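1/14
My water bill went up in December and I spent most of the winter finding out why. I rent half of a two-family house in Wenamcombe and pay the water myself. Putting what I learned in one thread in case it helps someone with an old house and a bill they don't understand.

2/14
First thing: read the bill, all of it. Mine has a base charge, a usage charge and a sewer charge. The sewer charge is figured from the water usage, so every gallon gets billed twice. I had been paying it for years and never looked at that line.

3/14
Usage is billed in units of 1000 gallons. The meter shows single gallons, but the bill doesn't. If you go a little bit over, you pay for the next full unit. Check how yours does it, some towns use cubic feet and you have to convert before you can compare anything.

4/14
Find your meter. Mine is in the basement behind the furnace. My neighbor's is in a pit by the sidewalk under an iron lid. If it's in a pit, bring a flashlight and a rag, and look for spiders before you put your hand in.

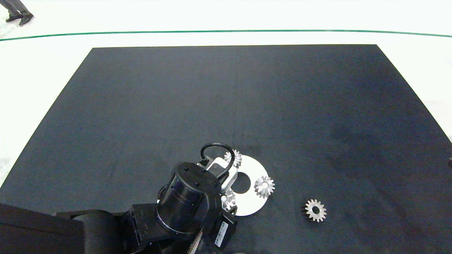
Then write the number down. All the digits, including the ones on the right that look like they don't matter. Those are the ones that will show you a small leak.

5/14
The overnight test. Last person to use the bathroom writes down the reading. No dishwasher, no laundry, no ice maker. First person up in the morning reads it again before anyone flushes. The two numbers should be the same. Mine weren't.

6/14
I did it three nights in a row to be sure I hadn't misread it. It moved every time, and by close to the same amount. A faucet somebody left dripping would have been more random, I think. I started keeping a notebook on top of the furnace with a pencil tied to it.

7/14
To find out which fixture it was, I shut off the valves one at a time. Each toilet has one near the floor, each sink has two underneath. Turn one off, wait an hour, read the meter. It's slow. I did it on a Wednesday when I was home with a cold anyway.

8/14
Old shutoff valves can leak at the stem after you turn them. One of mine did. Snugging the packing nut a tiny bit with a wrench took care of it. Go easy. If the valve won't move by hand, leave it alone and call your landlord or a plumber.
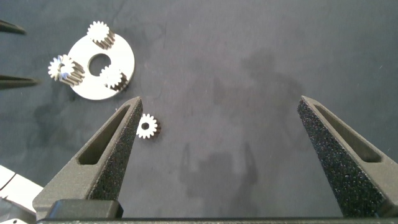

If a valve won't close all the way, write that down too. You can't rule out a fixture if its water was never completely off, and I lost an afternoon to exactly that with the upstairs sink.

9/14
It was the upstairs toilet. I had already tried food coloring in the tank and seen nothing in the bowl, so I'd crossed it off. The leak was too slow to show in the ten minutes I gave it. Leave the color in for an hour, and don't flush.

10/14
The flapper looked fine. When I took it out, the edge was warped on one side and left black on my fingers. I bought a new one at Rizk, the hardware store on the corner by the bank. They have a Kimberg that fits most older tanks and a cheaper one that doesn't seal well on mine. I know because I bought the cheaper one first.

11/14
While the tank was empty I wiped down the seat where the flapper lands. There was a ridge of mineral scale on it. A green kitchen pad took it off. A new flapper on a scaly seat will leak just like the old one did. I also shortened the chain by two links so it wouldn't get caught underneath.
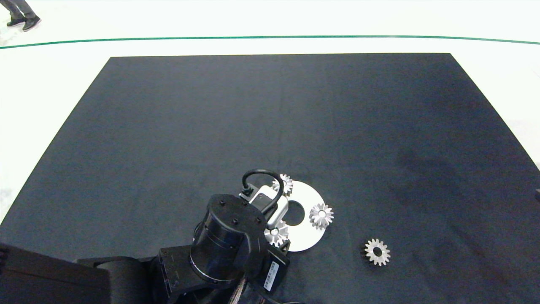 12/14
Numbers, for those who asked. The month before the fix, the bottom-line difference between what I figured we should use and what the meter said was 1091 gallons. The toilet could have been losing up to 100 gallons on a bad day, but I doubt it was steady. The overnight readings now match.

13/14
Call the water department even if you already fixed it. Ours has a leak adjustment you can ask for once. They wanted the receipt for the part and two meter readings. They took the extra sewer charge off and left the water charge on. It took one phone call and one form. The office is in the Vullberg building, second floor, and they close for lunch.

If you rent, tell your landlord in writing before you replace anything. Mine took the cost of the part off the rent and asked me to check the downstairs toilet too. That one is fine.

14/14
I still read the meter on the first of the month. It takes a minute and I do it when I go down to change the furnace filter. Next I want to look at the outside faucet, which has had a wet spot under it since fall. If anyone has replaced a frost-free one without opening up the wall, tell me how you got at the pipe from the inside.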